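About Likura

Hi, I'm Desta Derese, and Likura is me, a shared workshop on Brindarlow, and one big orange arm that I've been teaching to pick things out of a bin.
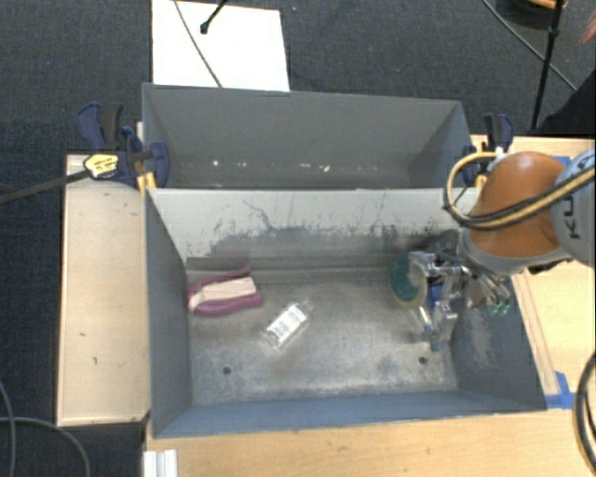
The arm reaching into the front bin, right next to the tape.

I started Likura after years of fixing other people's conveyors. I wanted to build something of my own, start to finish, even if it took forever (it did!). The workshop had bench space, decent power and a door wide enough for a pallet, so I signed up for a month in October and never really left.

What I work on is bin picking. You put a jumble of ordinary stuff in a metal bin and the arm has to get hold of one thing and lift it out. A roll of tape, a little plastic bottle lying on its side, a clamp with two curved handles. People do this all day without thinking about it, and I've spent whole evenings on one bottle. Clear plastic is the worst. I still grumble about clear plastic to anyone who stands near the kettle.

The setup is as homemade as it looks. There are 2 bins side by side with bar clamps holding things at the ends, wooden boards all around, and blue tape on the tabletop. I keep meaning to build a proper steel base, and I have drawings for one, but the wood is easy to drill and easy to move, and I change my mind a lot. The bins are scuffed to pieces and I've grown fond of them.

The software side is called Drilik. It's my own, it's a bit of a mess, and it's on version 67 because I bump the number every time I break something and fix it again. Győri is the next project, a smaller arm for a regular kitchen-size table, so folks with less room than I've got can have a go too. Right now Győri is mostly a box of parts and a very optimistic spreadsheet.

So what does Likura do for money? Small jobs, mainly. If you have parts that need sorting and you're wondering if an arm could handle them, bring me a bucket of them and I'll try it. A first trial usually takes about 2 evenings, and you're welcome to hang out and watch (closed shoes, please, and long hair tied back).

I'm in the workshop most nights after 6 p.m. Ring the side bell, the front one doesn't work.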